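Cleaning the Small Bathroom Without Losing a Whole Morning

Our downstairs bathroom is about as wide as my outstretched arms, and for years I cleaned it the way my mother did, which meant a bucket, a lot of sighing and half a day gone. I've got it down to something much shorter now, and a few of you asked for the details after my post on limescale, so I'm writing it all out.

First thing, open the door and take everything out. Bath mat, towels, trash can, that magazine from April. In a tiny room you can't clean around stuff, you just push dust from one side of it to the other. I put the lot in the hallway in a laundry basket and it doesn't come back in until the floor is dry.

Dry before wet! I run a dry microfiber cloth along the baseboards, the door frame and the back of the toilet before any water comes near them. Dust plus water makes that gray paste that sticks in the grout, and then you're scrubbing with a toothbrush and feeling sorry for yourself.

For the toilet I start at the top and work down. Lid of the tank, sides of the tank, the handle (please don't skip the handle), then the seat, top and underside, and the bowl last of all. The cleaner goes in the bowl right at the beginning so it can sit while I do everything else. The tank top ends up as a shelf in most small bathrooms, mine included, and soap left on it without a dish leaves a film that dries hard. Warm water and a soft cloth will take it off if you give it a minute to loosen up -- no need for anything scratchy on the glaze.
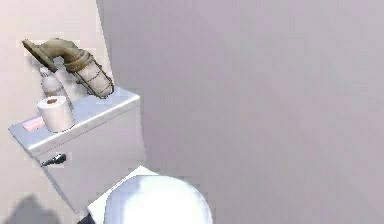 Danuta Wróbel wrote in to say that she gave up on spray cleaners for soap film years ago and uses plain white vinegar, half and half with warm water, then rinses twice. She also keeps it well away from anything with bleach in it, and so should you. Those two must never meet, not even in the toilet bowl.

I tried her mix on the sink and liked it a lot. I make 500 ml at a time in an old spray bottle with the date on a strip of masking tape. Don't use it on marble or other natural stone, though. I did that once on a windowsill at our old place in Lundcombe and the dull patch was still there when we moved out.

The corner behind the toilet is the worst spot in the house. My mop doesn't fit, my knees don't like it, and the hair gets in there somehow even with the door shut. What works for me is an old sock pulled over a yardstick, held on with a rubber band. Damp it slightly, poke it down the side and drag everything toward you. When it's filthy you turn the sock inside out and go again.

Floor last, backing out toward the door. I leave the fan running and the window open a crack for 8 minutes or so longer than I think it needs.

Oh, and wash the brush holder! Hot water, a squirt of dish soap, let it stand in the tub while you have your coffee. Next time I'll get to the shower door, which is a whole other story, and the squeegee I finally bought for it.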